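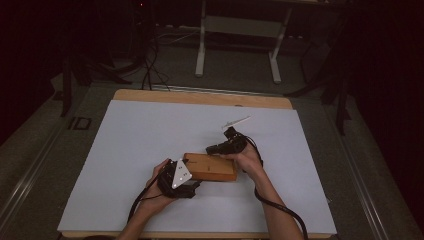

Wood month at last! I've been promising you a whole issue's worth of frame talk since the summer, and now that September is here and the evenings are getting shorter I've run out of excuses. So get a cup of something and let's talk about small wooden frames, the kind that go on a desk or a shelf, and why I've got far too many of them.

It started with one from the Sunday market in Ponditz. I went for tomatoes, I came home with tomatoes and a frame. It was at the bottom of a box of mismatched table lamps and I only picked it up because of the color, which is that warm orangey brown that you get on old radios and the good kind of salad bowl. I paid 3 for it, which I thought was a steal until I saw what the seller wanted for the lamps.

I've since gone back to that market more times than I want to admit. The box is always there. The lamps are always there too.

What I look for now

Corners first. Always the corners! A cheap frame has four straight cuts meeting at four sharp points, and after a few years of central heating those joints start to open up and you can slide a fingernail in. The ones I like have rounded corners, because somebody had to shape them, and a person who bothers to shape a corner has usually bothered with the glue as well.

Even better if there's an inlay. I'm a fool for a strip of pale wood let into a darker one, especially when it runs up the side and bends over onto the top. It catches your thumb's attention before your eye gets there (or it should catch nothing at all, if it was done well, and you just keep running your thumb back and forth over it while your coffee gets cold).

Then I look along the top rail with the frame stood up on its edge. Hold it away from you and sight down it like you would a shelf board. If it's going to be twisted, that's where you'll see it. I do this at the market and I do it in shops, and yes, people stare.

Last thing is the grain. I used to think I wanted the wild, swirly stuff, and I bought one like that from the Kisero shop downtown, and you know what? I never look at the photo in it. The frame shouts the picture down. Fine, quiet grain with a few darker flecks is so much nicer to live with. 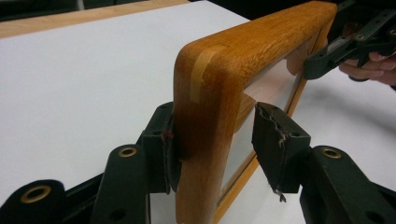 Cleaning one without ruining it

I've ruined two, so learn from me. The first I scrubbed with dish soap and left to drain next to the plates. The finish went cloudy and stayed cloudy, and that frame now holds a photo of a goat in the garage.

These days it's a dry brush, then a cloth that's been wrung out until it hardly feels damp, and I go with the grain in one long pass along each rail. If there's grime in the line between the wood and the pane I use a wooden toothpick with a bit of the cloth wrapped over the end. Slow work, but quite relaxing with the radio on. Spray goes on the cloth and never on the pane, or it runs straight down into that gap and sits there.

For wax I use the Evport one in the flat tin. A dab the size of a pea does a whole small frame, and then you leave it alone for 19 minutes. Why 19? I set the oven timer wrong the first time, it came out beautifully, and I'm not about to mess with it now. Buff it with an old T-shirt and put it somewhere it won't get grabbed by anyone with jam on their hands.

One more tip on the work surface. Put something big, flat and pale on the table first. I used to work on newspaper, and I once spent half an evening trying to rub newsprint off a honey-colored rail. A plain white board gives you a clean place to put the wood down, and you can spot the little bits of grit that would otherwise scratch it.

Light wood, dark wood

A reader wrote in to ask whether orange-toned wood "goes" with anything modern. It does! I've got mine on a pale gray shelf and it looks like a little lamp up there. The trick, if it is one, is to give it some room. Put it next to three other browns and they'll all argue. Put it on its own against white and suddenly you notice that the sides are redder than the top and that the pale bit at the corner is almost yellow.

Blue and green photos look great in it. Beach photos, less so, at least in my house, where everybody ends up looking sunburned. Black-and-white is always safe.

The Melis question

Several of you want to know if the Melis frames are worth the money. I've handled one, at a friend's place, and I turned it over so many times that she finally took it off me. The rails are lovely and thick, the edges are soft, and the back fits properly with no rattling. At 900 for the large one, though, it's going to stay at her house. I'd buy the smallest size as a wedding present and be very pleased with myself.

If you'd like to try making your own, the evening class in Ponditz is doing a frame project again this fall. You come out with one finished piece and a healthy respect for anybody who can cut a curved inlay. Mine had a gap at one corner that I filled with sawdust and glue, and I've turned that corner toward the wall.

And thank you, because this little newsletter has just gone past 2,000 readers, which is a lot of people to be telling about my garage goat. Send me your market finds, especially corners. Next month it's trays, and I've already got opinions about handles.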